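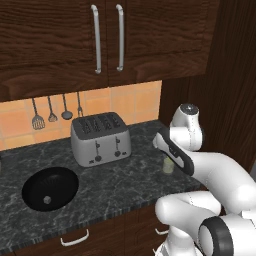 Dark wood cabinet doors over a peach and orange tile backsplash.

Lendstead Opens Home Repair Lending Library in Drarnmont This October

DRARNMONT – Anyone who has ever bought a tile cutter for one small wall and then stepped around it in the garage for years will be glad to hear this. Lendstead, the neighborhood tool library, opens its first permanent home this October in the old feed store on Acuña Street, with 992 tools ready to borrow on opening morning.

The collection covers just about everything a person could want for fixing up a house or apartment. There are drills, sanders, clamps, levels, ladders, wet saws, paint sprayers, plumbing snakes and a very popular wallpaper steamer that already has a waiting list. Kitchen projects get a section of their own, with drilling guides for cabinet handles, grout floats, tile nippers and cabinet jacks that hold an upper cabinet steady while it is being fastened to the wall.

"I have wanted this building for years, and I still can't quite believe we have the keys," said Gervasio Lucero, founder of Lendstead. "We started out of the back of my truck, and people kept bringing us their dad's tools, their neighbor's tools, whole workbenches! Now there's a real counter, real shelves, and somewhere warm to stand while you figure out which drill bit you need."

Members may borrow up to five tools at a time and keep them for a week, with one renewal if no one else is waiting. Membership is open to anyone over 18 who lives or works in Drarnmont, and the yearly fee is set on a sliding scale – members choose what they can pay. Renters are every bit as welcome as homeowners, and the front desk has a binder full of projects that can be undone on moving day.

The new space also has a teaching room with long benches and good light. Forty-eight evening classes are on the calendar for the first year, starting with patching drywall, replacing a faucet, regrouting a backsplash and refinishing old cabinet doors. Most classes run 2 hours and are open to complete beginners. Safety glasses and gloves are provided, and students should wear closed shoes and clothes they don't mind getting dusty.

"The refinishing class is the one I'd take if I were new," Lucero said. "You bring in one door. Just one. You strip it, sand it, stain it, and you go home wanting to do the whole kitchen. I've seen people get hooked on a single drawer front."

Lendstead will celebrate the opening with Festivley, a free block party outside the building, from 10 a.m. to 4 p.m. There will be a saw-sharpening table, a birdhouse bench for kids, live fiddle music and tamales from the bakery next door. Visitors can sign up for membership on the spot, and the first 400 people through the door will take home a pocket tape measure.

Tool donations are accepted at the side entrance during Festivley and at the front desk during regular hours after that. Hand tools in any condition are welcome, including rusty ones, as the repair bench is always looking for something to bring back to life. Power tools should have their cords and guards in place. The library is not able to take gasoline engines, paint or solvents.

Street parking is free along Acuña Street, and the front entrance is step-free. Bike racks are by the loading dock.

About Lendstead
Lendstead is a member-supported tool library serving Drarnmont and the towns nearby. It lends tools, teaches home repair and keeps good equipment in working order.

Media contact
Gervasio Lucero, Lendstead, Acuña Street, Drarnmont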